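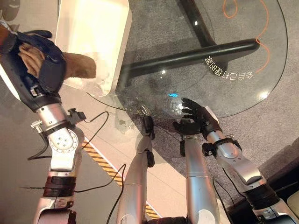
Institut für Sportwissenschaft, Arbeitsbereich Kampfsport und Selbstverteidigung

Projektbericht: Fallschule im Anfängerunterricht Judo

1 Ausgangslage

Im Grundkurs Judo wird die Fallschule meist als Block vor den ersten Wurftechniken unterrichtet. Die Lehrmaterialien der beteiligten Vereine weichen davon ab. Gretach sieht einen geschlossenen Block zu Kursbeginn vor, Wandis verteilt dieselben Inhalte auf den gesamten Kurs. Untersucht wurde, ob sich die Ausführung der Rückwärtsrolle und des seitlichen Falls zwischen beiden Varianten unterscheidet.

2 Methode

Je eine Anfängergruppe pro Verein wurde über 10 Einheiten begleitet. Die Bewertung erfolgte anhand eines Beobachtungsbogens mit drei Merkmalen: Kopfhaltung, Zeitpunkt des Abschlagens, Winkel des abschlagenden Arms zum Rumpf. Jedes Merkmal wurde von zwei Beobachtenden unabhängig eingestuft. Bei abweichender Einstufung galt der niedrigere Wert. Erhoben wurde zu Kursbeginn im Oktober und zum Kursende im Dezember. Vorkenntnisse aus Turnen oder anderen Kampfsportarten wurden per Fragebogen erfasst, in der Auswertung aber nicht gesondert berücksichtigt.

3 Ergebnisse

Bei der Kopfhaltung erreichten beide Gruppen am Kursende vergleichbare Werte. Beim Zeitpunkt des Abschlagens lag die Gruppe Wandis höher, vor allem beim Fall nach O-soto-gari mit Partner. Die Gruppe Gretach zeigte am Ende des Blocks die saubereren Einzelbewegungen ohne Partner, verlor diesen Vorsprung jedoch bis Dezember. Der Armwinkel war in beiden Gruppen uneinheitlich, die Übereinstimmung der Beobachtenden hier am geringsten.

4 Diskussion

Die Stichprobe lässt keine Verallgemeinerung zu. Die Gruppen unterschieden sich zudem in Mattenhärte und Trainingszeit. Für eine Fortsetzung wird empfohlen, den Armwinkel per Video aus fester seitlicher Position zu bestimmen und eine weitere Gruppe aus Cletau einzubeziehen. Der Beobachtungsbogen ist im Anhang abgedruckt, die Rohwerte liegen beim Arbeitsbereich.

Anhang A: Beobachtungsbogen
Anhang B: Fragebogen Vorkenntnisse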